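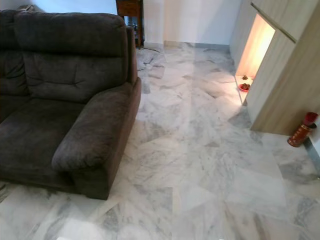
Unit 4: Upholstered seating in shared rooms

Handout for the Gridville furnishing course. Read before the November practical.

4.1 Clearances
A main route past seating should be at least 80 cm wide. Where two sofas meet at an angle, measure between the arms at their fullest point. Padded arms bulge beyond the rail, and the figure on the maker's drawing is often taken at the rail.

4.2 Back cushions
Horizontal stitching divides the filling into separate pads, which limits slumping. Check each seam for pulled thread. Creasing at the front of a seat is normal in soft pile fabrics and is not recorded as a fault.

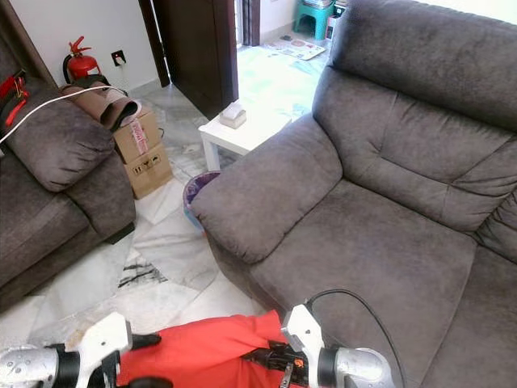 4.3 Corners and walls
Small tables belong in the corner between arms. Stored cartons must not block an extinguisher or a socket. Cables are run along the skirting, never over an arm or across a walkway.

4.4 Cleaning
Vacuum with the pile, using the flat nozzle. Lift seat cushions where they are loose. Hard floors under and between sofas are swept first, then mopped.

For the practical, fill in Undotwood sheet 22. Give all widths in millimetres: a gap of 70 cm is entered as 700.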